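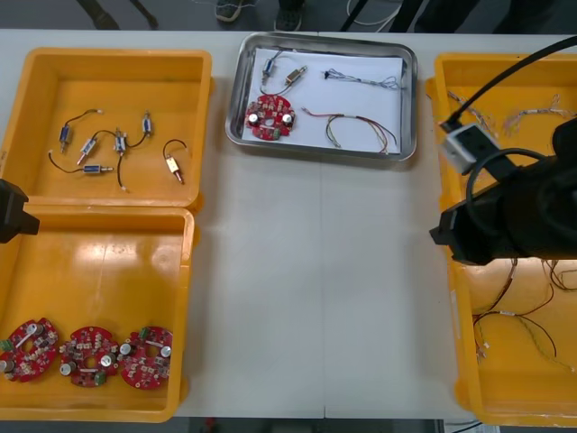 Heriberto Ventura ran for 808 yards at Pirdale last season. His coach, Wenceslao Ibarra, wants fewer carries this fall.
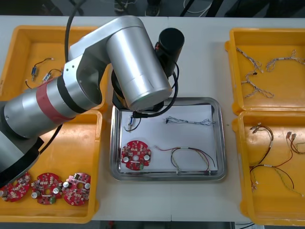

"He took too many hits inside," Ibarra said. "We'll use two backs on early downs."

Ventura said his target is 900 yards, with 5 receiving touchdowns.
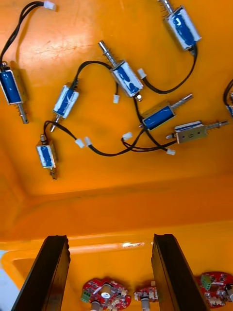 The opener is against Corklow, which allowed 2762 rushing yards. "They play a light box," Ventura said. "We can run on that."

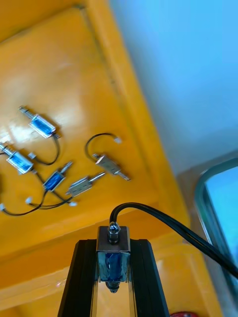 Who starts at left guard? Ibarra said the job stays open until the second scrimmage.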